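Imprimir | Enviar por correo

Cuaderno del laboratorio, domingo 19 de abril de 2020

Comparación de pinzas en la cocina simulada

Hoy trabajo desde casa, todo en simulador. Quiero terminar la comparación entre la pinza Sellunum y la pinza Zindero antes de que Jairo Huaranga cambie otra vez el modelo de contacto. El brazo es el mismo para las dos y el controlador también (Vávra, ganancia 147 en la muñeca).

Hice 33 intentos con cada pinza. La Zindero perdió el agarre en 16. La Sellunum perdió menos, pero es más lenta al cerrar y a veces empuja el objeto antes de tocarlo bien. Todavía no sé si esto es de la pinza o de la fricción que puse yo.

Notas de cámara: con la cámara de muñeca, los reflejos de las superficies brillantes confunden al detector. Bajé el umbral y fue peor, lo dejo como estaba.

Microondas abierto con la bolsa de palomitas, y cesta levantada por el borde:
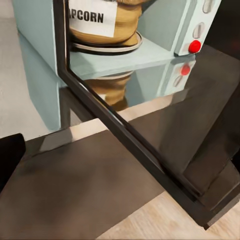
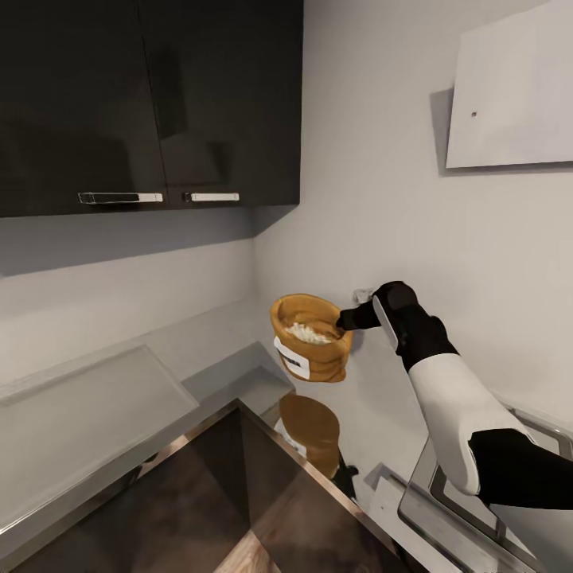 Pendiente

- Repetir con 2 valores de fricción en los dedos.
- Preguntar a Jairo por la masa de la cesta, el archivo no la trae.
- Guardar los registros en la carpeta Flolham, no en la mía.
- Revisar la holgura entre los dedos y el marco de la puerta.

V. Kratochvíl

Comentarios

Jairo Huaranga: La masa está en el archivo de materiales, te lo paso mañana. ¿Probaste la Zindero con cierre más lento?

Vratislav Kratochvíl: Todavía no. Lo pongo en la lista, gracias.

Jairo Huaranga: Mira también el umbral del detector, yo lo tengo más alto que tú.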